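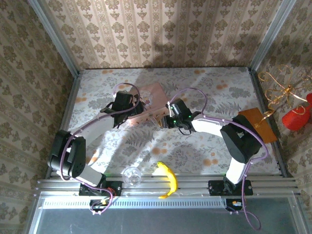 Product Review: Nilo Transfer Board (Vondberg)

Reviewed Nov 16, 2021

The Nilo is a sliding transfer board for wheelchair users who move between chair, bed and car seat with some use of their arms. Our equipment library placed it on loan with members living with spinal cord injury, and this review draws on their written comments and on the assessment of our occupational therapy staff.

Comfort and handling

Members found the board easy to position under the thigh, and most could do so without help after a short period of practice. The tapered ends were well liked. Two members with limited grip reported that the hand slots were too narrow to use with gloves - a point we have raised with the supplier. Bare skin tends to catch on the surface, and clothing or a pillowcase should be used at all times.

Car transfers were less successful. The board is short for higher vehicles, and members who drive vans preferred the longer Schnyder model already held in the library.
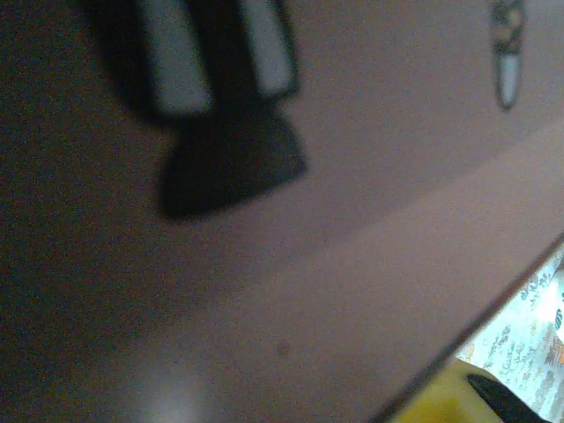 Cost and funding

The board sells for $335, with a carry bag available at $52. This is a considerable expense for members who pay for their own equipment. Some private health funds will contribute if a therapist's letter is supplied, but members should obtain approval in writing before they buy. The local distributor, Erkton, accepts unused returns and advises that the next price review will take place in January.

Care

The board may be wiped down with mild detergent. It should not be left in a parked car in summer, and any board with a crack or raised edge must be withdrawn from use.

Rating: 4 out of 5

Recommended for bed and chair transfers. Members may borrow the Nilo for a trial at home by contacting the equipment library.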